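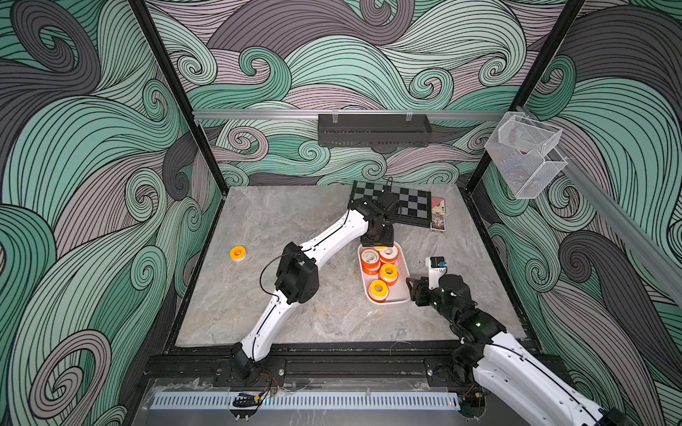 Small-parts storage was the first stop on the Berkell open day in June, and the bay I spent the longest at. Berkell lays out its demonstration bays as working surfaces with fittings around the perimeter, so that everyday items can be judged by how they sit, hang and come to hand. The usual approach is to put everything in drawers. At this bay a dark grey perforated metal basket hung from a horizontal aluminum rail on two small clear clips, and a clear plastic organizer with a mesh basket in its upper compartment hung from a second rail on the right. Rolls of tape were kept in a white rectangular tray on a surface with a light grey marble look. The tray keeps rolls from wandering, although a roll laid flat takes up a lot of area for what it is.

Lok-yiu Cheng led our group, which left at 10 a.m. She covered clip loading in some detail. The larger Kwan clip has a stated working load of 946 grams, and Berkell derates it to 90 per cent of that for anything handled daily. Rail length at the other storage bays is 1448 mm, a figure carried over from an older Jukimetti shelving line and never changed. I asked whether shorter rails could be ordered. They can, in one size only, with a longer lead time.

Adhesives and tape samples were on a side bench, with data sheets. The sheets give peel values for steel and glass but not for glazed ceramic, the surface I had come to ask about.
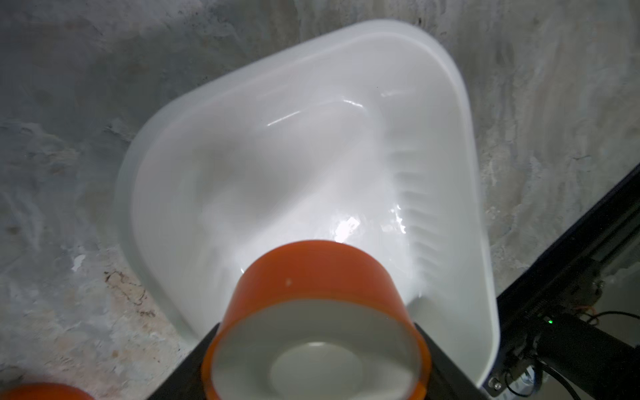

Ceramic and concrete behave differently under tape and under cleaning. A glazed squat pan with a flat raised rim can be wiped down quickly, but the ribs of the foot treads hold residue and need a narrow brush worked along their length. Mottled concrete hides marks well, and for that reason cracks next to a fixture are easy to miss on inspection. Gunnlaugur Ketilsson, who handles finishes, recommended masking the rim before any floor sealing and lifting the tape at a low angle while the sealer is still soft. He uses the Cleruder brush for treads, catalogue number 107, and replaces it when the bristles splay.

Parking is at the rear of the building — use the second driveway. Data sheets are free at the front counter, and the clip samples have to be signed out.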